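Lists > Corkport Beads and Trinkets > Messages > Storing bracelets so they don't tangle

Print this message | E-mail this message

Re: Storing bracelets so they don't tangle

Hello all,

I finally sorted through my bracelets this month and can answer the question about dishes and bags. I did it in the bedroom, with everything out on the pink sheet with the tree print.

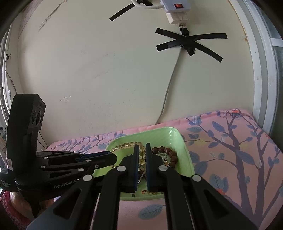
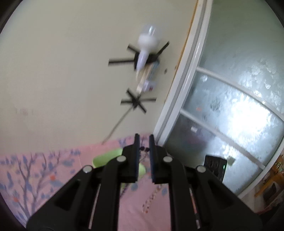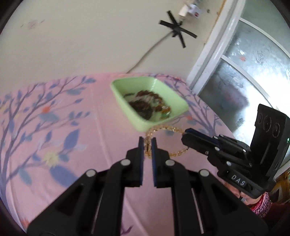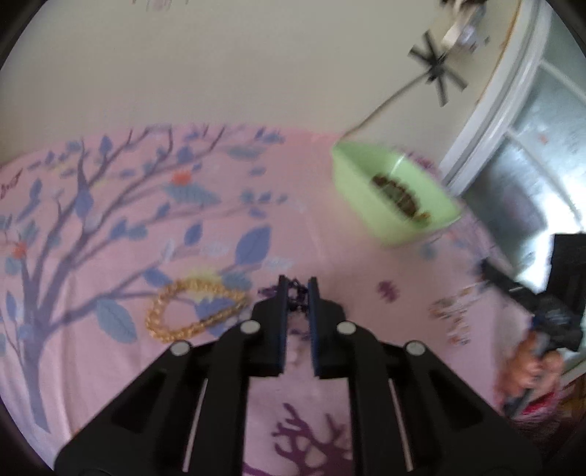 The earlier message, for those who have lost it:

> I have roughly 60 bracelets and chains in one biscuit tin
> and every time I want one I have to lift out the lot. Does
> anyone keep theirs in open dishes? I was going to buy a
> Pludent case with 18 compartments but they are not cheap,
> and I would like to hear from somebody who has tried both.
> Also, is it all right to keep wooden beads in with metal?

I have tried both. The Pludent case is well made but the compartments are too small for anything with large beads. I could only shut the lid by coiling the bracelets tightly, and two of my elastic ones went slack over the winter. I now use it for earrings and loose findings.

Open dishes work better for the things you wear every week. Keep to one layer and don't mix thin chains with beads. A fine chain will work its way round a beaded strand however carefully you put it down, and then you need a pin and good light to get it off. I hang my chains on cup hooks inside the wardrobe door – the small brass sort, 2 cm apart, is too close, so leave more room than that.

On wooden beads, I keep mine away from metal clasps, as they pick up scratches. A wipe with a dry cloth is enough. I wouldn't oil them if they are varnished.

For things I seldom wear I use the paper envelopes that Grevotano sells in boxes of 500. That is far more than one person needs, so if anyone in Corkport would like to share a box, write to me off the list. I put one piece in each envelope, lay it flat and write on the front what it is. Plastic bags were no good to me, the silver went dull in them quicker than it did in the open.

If you are restringing anything while you have it all out, measure the old cord before you cut it. I forgot with one and had to guess, and it now sits too high on the wrist.

Does anyone know whether the shop in Ocampo still does clasps by post? The last price list I have from them is very old and I need lobster clasps in the smaller size.

Last updated: August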